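O creme que prometia dormir por mim

Durante anos acreditei que o creme de noite era o creme de dia com a tampa mais escura. Depois chegou a idade em que a almofada deixa na cara um mapa de estradas secundárias que só desaparece à hora do almoço, e comecei a ler rótulos com a atenção que outros reservam às cláusulas do crédito à habitação.

Foi assim que fui parar à Skirero, marca pequena que vende quase tudo pela internet e escreve os folhetos como quem escreve cartas de amor a um dermatologista. O bálsamo de noite chama-se Vutthorpe, nome que parece uma estação de comboios desativada e que a farmacêutica do meu bairro pronuncia de maneira diferente de cada vez que mo vende. Custa 64 euros. Convém estar sentada.

A textura é densa, quase de manteiga tirada cedo demais do frigorífico, e pede que se aqueça entre os dedos antes de ir ao rosto. O folheto manda esperar dois minutos entre o sérum e o bálsamo. Dois minutos às onze da noite, de pé numa casa de banho em fevereiro, são uma eternidade – dá para rever a vida, arrumar a gaveta dos elásticos e concluir que ambas estavam melhor antes.

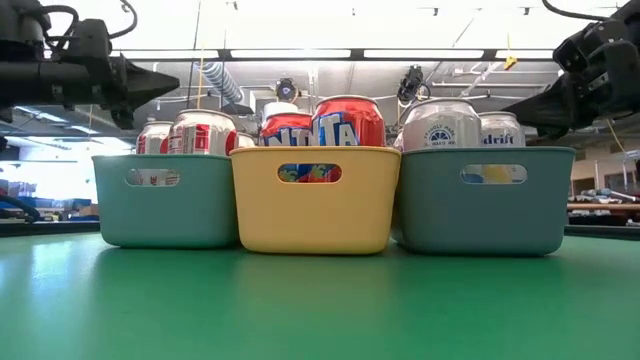
Na primeira semana não vi diferença nenhuma, a não ser na fronha, que ficou com um brilho invejável. Na segunda, a zona à volta do nariz deixou de descamar, coisa que nenhum dos meus cremes anteriores conseguira em pleno inverno. As rugas continuam onde as deixei. Estão, digamos, mais bem alimentadas.

Por uma questão de justiça, alternei com o rival da Pruslow, um gel-creme levíssimo que custa 10 euros e cheira a pepino com ambições. Absorve num instante e não deixa rasto, nem na fronha nem, receio, na pele. Para o verão, ou para quem tem a pele oleosa e o bom senso intacto, serve perfeitamente. Em mim, de manhã, era como se não tivesse posto nada.

E há o óleo da Mkhize, que me recomendaram como passo final e que vem num frasco com conta-gotas de temperamento difícil. Duas gotas, diz a embalagem. Saem zero ou saem nove. Num domingo saíram as nove e passei a tarde a reluzir como um pastel de nata acabado de pincelar, o que teve a vantagem de encurtar uma visita de família.

O perfume do Vutthorpe merece uma queixa à parte: lavanda, muita, e por baixo qualquer coisa de sacristia. Há quem adore. Eu habituei-me, como nos habituamos ao vizinho que ensaia clarinete, e ao fim de umas semanas já só dava por ele quando abria o boião.

Vou a meio da embalagem e ainda não decidi se compro outra. Por agora raspo as bordas com a espátula, durmo de barriga para cima e ponho o gel da Pruslow nos cotovelos.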